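Subject: Re: [hatchlist] Vinyl stripes over a clear bra?

Kanini Rotich wrote:
> Hi all, I want to put a rocker stripe kit on my wagon before June, but
> the previous owner had clear film put on the doors and the front of the
> rear quarters. The stripe would run right across the edge of the film.
> Do I stick it on top, peel the film first, or give up and get a pinstripe?
> Also, wet or dry? The kit maker says dry only and my neighbor says wet only.

Hi Kanini,

I did this exact job last spring on my old hatch, so here's my two cents (more like eleven dollars' worth, sorry, I do go on).

Going on top of the film is fine if the film is in good shape. Mine had yellowed a little near the wheel arch and I stuck the stripe over it anyway, and by fall you could see the film edge right through the vinyl as a thin raised line. It collected dirt like crazy! If yours is clear and flat I'd leave it alone, but end the stripe before the film edge or cut a gap at it. Don't bridge it.
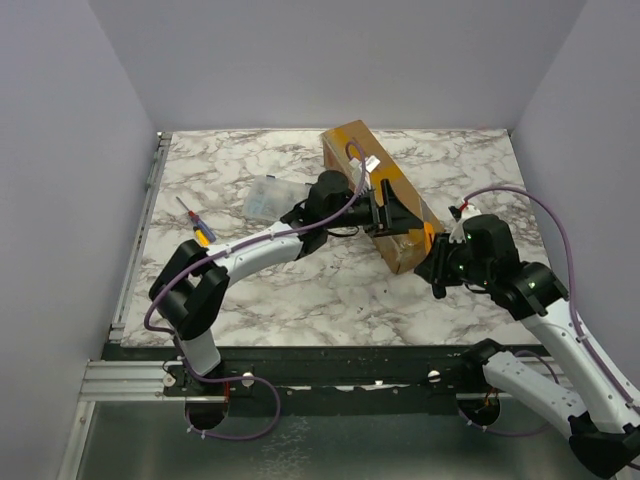 If you do peel, warm it first and pull low and slow, almost flat against the door. I used a plain hair dryer. It took me a whole evening per side, and then another hour getting the glue off with citrus cleaner. Wipe down with rubbing alcohol after that or nothing will stick.

On wet versus dry, you and your neighbor can both relax. It depends on the vinyl. The Trnka kit I bought had the little air channels in the back and the sheet said dry, so I went dry and it was easy. The long Vevgate stripe I put on my brother's truck was the smooth-backed kind, and I wouldn't have dared try that without soapy water - you get one shot otherwise. So look at the back of yours before you decide.

A few other things I wish I'd known. Tape the whole stripe up with the backing still on and walk across the street to look at it. Mine was a good half inch low at the rear and I'd never have caught it from my knees. Keep the car out of the sun while you work. Cut at the door gaps with a fresh blade and leave enough to wrap the edge. And buy a felt-edged squeegee, the bare plastic one scratched my satin black on the very first pass (grr).

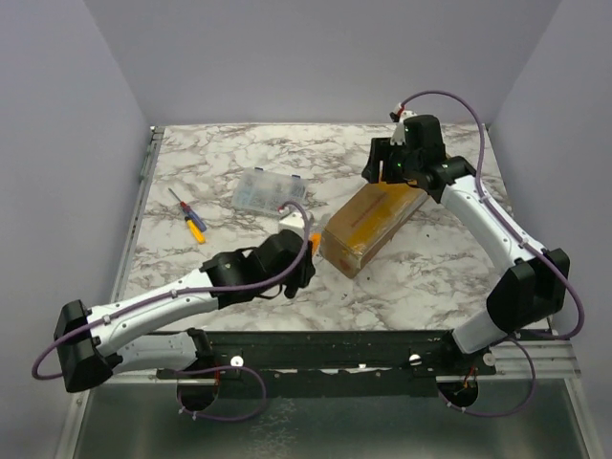 Two arms over the marble-patterned top

Price-wise, my kit was 80 dollars with the transfer tape already on. A shop wanted 413 for the same look, installed, and I nearly paid it after the second evening of peeling.

What color is the wagon, by the way? And is your kit one long piece per side or cut per panel? That changes how I'd start it.

Good luck, and post how it goes!

Jakow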